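Ticket: Prüfung der Signatur schlägt fehl nach Import von Unterschlüsseln (Plullel 7, Schlüsselliste)
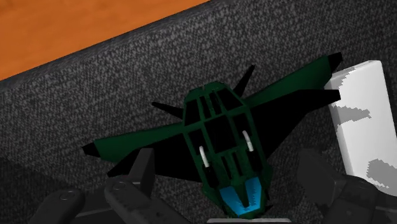 Vorschaubild: Raumschiff, grün mit blauer Nase, gerendert

Status: gelöst, wartet auf Bestätigung
Komponente: Plullel, Modul Schlüsselliste
Gemeldet von: Wenceslao Ventura (Grosomham)
Bearbeitet von: Tonantzin Cortés (Support Tevalura)
Eröffnet: 2023-02-14

Meldung von Wenceslao Ventura

Guten Tag,

wir benutzen Plullel für die Verschlüsselung und für die Signatur von unseren Archiven, bevor diese auf den Server Jaramillo übertragen werden. Seit dem Update auf die Version 7 bekomme ich bei einem Teil der Archive die folgende Meldung:

Signatur ungültig: kein passender Unterschlüssel (Code 38)

Die Archive selbst sind in Ordnung. Ich habe die Prüfsummen mit einem anderen Programm verglichen, sie stimmen überein. Auf dem alten Rechner, wo noch die vorige Version installiert ist, wird dieselbe Signatur als gültig angezeigt.

Was ich schon versucht habe:
Schlüssel gelöscht und neu importiert, kein Unterschied.
Programm als Administrator gestartet, kein Unterschied.
Schlüssel aus der Datensicherung von Dezember importiert. Damit geht es, aber nur bis zum nächsten Neustart.

Der letzte Punkt ist für mich am meisten merkwürdig. Ich bitte um Hilfe, denn das Archiv enthält 3.573 signierte Dateien und ich möchte sie nicht alle neu signieren.

Mit freundlichen Grüßen
Wenceslao Ventura

Antwort von Tonantzin Cortés

Guten Tag Herr Ventura,

vielen Dank für die genaue Beschreibung. Ich benötige noch drei Angaben von Ihnen:

Hat der betroffene Schlüssel mehrere Unterschlüssel für die Signatur, und ist einer davon abgelaufen?
Liegt die Datei mit der Schlüsselliste auf einem lokalen Laufwerk oder im Netzwerk?
Was steht im Protokoll direkt nach dem Start? Bitte schicken Sie nur die Zeilen, die mit KEYIDX beginnen. Private Schlüssel bitte auf keinen Fall mitschicken, auch nicht mit Passwort.

Freundliche Grüße
Tonantzin Cortés

Antwort von Wenceslao Ventura

Zu Ihren Fragen: Ja, es gibt 2 Unterschlüssel für die Signatur. Der ältere ist im Dezember abgelaufen, mit dem neueren signieren wir jetzt. Die Schlüsselliste liegt lokal. Im Protokoll finde ich diese Zeilen:

KEYIDX Index wird geladen
KEYIDX Format des Index: alt, wird konvertiert
KEYIDX Unterschlüssel übersprungen (abgelaufen)
KEYIDX Index gespeichert

Es sind übrigens nur die Archive betroffen, die vor dem Ablauf signiert wurden. Das habe ich beim ersten Mal nicht bemerkt - Entschuldigung, das wäre wohl eine wichtige Information gewesen.

Antwort von Tonantzin Cortés

Danke, das hilft sehr. Ich konnte den Fehler mit einem Testschlüssel nachstellen.

Beim Start wandelt Version 7 den alten Index in das neue Format um. Dabei werden abgelaufene Unterschlüssel weggelassen. Für das Signieren ist das richtig, aber für die Prüfung von älteren Signaturen muss der Unterschlüssel im Index bleiben. Ihr Import aus der Datensicherung hat ihn wieder eingetragen, und beim nächsten Start wurde er erneut entfernt.

Bis zur Korrektur können Sie so vorgehen:

1. Plullel vollständig beenden, auch das Symbol neben der Uhr.
2. Den Ordner mit der Schlüsselliste an einen sicheren Ort kopieren.
3. Die Datei keylist.idx löschen. Die Datei keylist.dat bitte nicht löschen, darin sind die Schlüssel.
4. In der Konfiguration die Zeile index_convert=0 eintragen.
5. Plullel starten und den öffentlichen Schlüssel aus der Datensicherung importieren.
6. Neu starten und ein altes Archiv prüfen.

Neu signieren müssen Sie nichts.

Antwort von Wenceslao Ventura

Ich habe die Schritte ausgeführt. Zuerst kam wieder der Code 38, aber der Fehler lag bei mir: ich hatte die Zeile in die Konfiguration vom falschen Benutzer geschrieben. Nach der Korrektur wird die Signatur als gültig angezeigt, auch nach dem Neustart. Bei dem abgelaufenen Unterschlüssel steht jetzt der Hinweis "gültig zum Zeitpunkt der Signatur".

Eine Frage habe ich noch: muss ich die Zeile nach dem nächsten Update wieder entfernen?

Antwort von Tonantzin Cortés

Ja, bitte entfernen Sie die Zeile, sobald das korrigierte Update installiert ist. Der alte Index funktioniert, aber er ist bei großen Schlüssellisten langsamer. Der Fehler ist an die Entwicklung weitergegeben, einen Termin kann ich noch nicht nennen.

Ich setze das Ticket auf "gelöst". Wenn die Prüfung vom gesamten Archiv ohne Fehler durchläuft, können Sie es mit der Schaltfläche "Bestätigen" selbst schließen.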